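Chapter 3: Why Sauces Thicken

Tue 5 January
By the author of the Gasside Kitchen Course
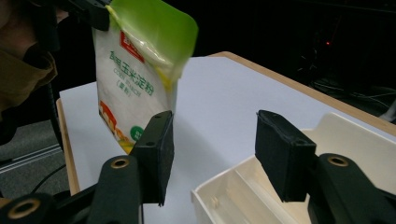 I ruined a lot of gravy before I learned what thickening is, and I'd like to save you a few pans. My trouble was that I thought of it as one thing. Flour, eggs, butter, boiling the pot half dry, it was all "making it thicker" to me, and when one method let me down I threw in another on top of it (please don't). The most useful place to start is with a plain bag of corn starch, because a pouch like that holds very nearly one single ingredient, and we can watch it work without anything else getting in the way. Flour brings protein along with it, and eggs bring about half a chemistry set. We'll get to those in the next chapter.

So what is starch? Plants make it to store energy, and they pack it into tiny granules. Each granule is a tight bundle of two kinds of molecule, both built from long chains of sugar units. One kind, amylose, is mostly straight. The other, amylopectin, branches all over the place like a hedge that needs cutting. You don't have to love these names but you do have to keep them, they come back in Chapter 4 when we talk about bread going stale.

Stir a spoonful of starch into cold water and very little happens. It goes cloudy, and if you walk away it sinks and sits on the bottom in a stubborn white layer. The granules haven't dissolved at all! They take in a little water and then they stop. Now put the same mixture over the heat and keep stirring. For a while it looks like a waste of gas. Then the spoon starts to drag, the bubbles get slow and heavy, and in less time than it takes to find a clean bowl you have a sauce. I've taught this for 18 years and I still like that moment.

The name for it is gelatinization. As the water heats up, the bonds holding each granule together loosen and water gets in. The granules swell to many times their old size and start bumping into one another, and some of the amylose leaks out into the liquid around them. A crowd of swollen granules moving through a tangle of loose chains is hard to stir, and that's all "thick" means. It doesn't happen at one exact temperature either. Different granules let go at different points, so you get a range, and the range depends on the plant the starch came from. Potato starch tends to start swelling sooner than corn starch does.

Lumps deserve a paragraph to themselves. Drop dry starch straight into hot stock and the outside of each little clump gelatinizes at once. It makes a sticky coat, and the water can't get past it, so the middle stays dry powder no matter how hard you beat it. The cure is to keep the granules apart before they meet the heat. You can mix them with cold water first (cooks call that a slurry) or rub them into soft butter. Both work, and I use whichever dirties fewer dishes.

Then there's the opposite problem, a sauce that was thick and has gone thin again. Long boiling will do it, and so will very hard stirring, since swollen granules are fragile and they burst. Acid does it too, by chopping the long chains into shorter ones. If your recipe has a lot of lemon juice or vinegar, try adding it at the end, off the heat.

Cooling is the last piece. As a starch-thickened sauce cools, the amylose chains find each other again and link up into a network with water trapped inside. That's why a pudding sets firm enough to slice. Leave it in the refrigerator for a few days and the chains keep pulling closer, which squeezes some of the water back out. You've seen the puddle on top of old custard. Freezing makes it worse, as anyone who stashed a corn starch gravy in November and thawed it for the holidays can tell you.

Before you read on, please do the small experiment. You need 2 saucepans, a spoon, a liter of cold water and enough corn starch for both. Split the water between the pans and make a slurry for one of them. Heat both pans, stir the slurry into the first, and tip the dry starch straight into the second once it's hot. Write down what you see and what the spoon feels like, and fish out a lump and cut it open. We'll need your notes in Section 3.2, where we look at what happens when sugar joins the pot and competes for the water.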